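Por que é que umas coisas flutuam e outras vão ao fundo?

Deita uma pedrinha num balde de água e ela desce logo. Deita uma rolha e ela fica em cima. Muita gente diz que a pedra afunda por ser pesada, mas um tronco de árvore pesa muito mais do que uma pedrinha e flutua no rio. Então o peso sozinho não chega para explicar.

A água também empurra

Quando metes a mão na água, a água tem de sair desse sítio. Repara na banheira: assim que entras, o nível sobe. O teu corpo ocupou um lugar que antes era da água.

Essa água que foi afastada faz força para cima. Chama-se impulsão. Tudo o que está dentro de água recebe esse empurrão, até as coisas que afundam. É por isso que na piscina consegues pegar ao colo num amigo que em terra nem levantavas.

Quem ganha?

Há duas forças a puxar cada uma para seu lado. O peso puxa para baixo e a impulsão empurra para cima. A impulsão vale tanto como o peso da água que o objeto afastou.

Se um objeto mergulhado pesa mais do que essa água, afunda. Se pesa menos, sobe até ficar com uma parte de fora. Um bloco de ferro é muito mais pesado do que a mesma quantidade de água e vai para o fundo. Um bloco de cortiça do mesmo tamanho é muito mais leve e fica à superfície.

Os cientistas usam a palavra densidade para falar disto. Uma coisa densa tem muito peso em pouco espaço.

E os navios?

Um navio é feito de aço, e o aço é mais denso do que a água. Mas o navio não é um bloco maciço - lá dentro há porões, corredores, cabines e muito ar. O conjunto todo, aço e ar, é menos denso do que a água.

O ferry Hägglund, que liga Nivville a Rurville, leva 323 passageiros e 40 carros. Quando os carros entram, o casco desce um pouco e afasta mais água, e assim a impulsão aumenta até igualar o novo peso. Se entrasse água nos porões, o ar saía e o navio ficava cada vez mais pesado.

Experimenta em casa

Precisas de uma bacia com água e de 2 bolas iguais de plasticina. Deixa uma como está. Com a outra faz um barquinho de paredes finas e bem altas. Pousa as duas na água, devagar.

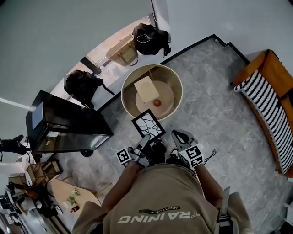

A bola vai ao fundo e o barquinho fica em cima, embora a plasticina seja a mesma. O barco ocupa mais espaço e afasta mais água. Se ele afundar, procura buracos nas paredes ou torna-o mais largo. Depois põe moedas lá dentro, uma de cada vez, e vê quando começa a entrar água. Na escola de Flindemville, o melhor barco aguentou oito moedas.

Podes repetir tudo com água salgada. A água com sal é mais densa e empurra com mais força, e por isso é mais fácil boiar no mar do que num lago. Um ovo fresco costuma afundar na água da torneira e subir quando se junta bastante sal. Vai juntando às colheres e mexe bem antes de pôr o ovo.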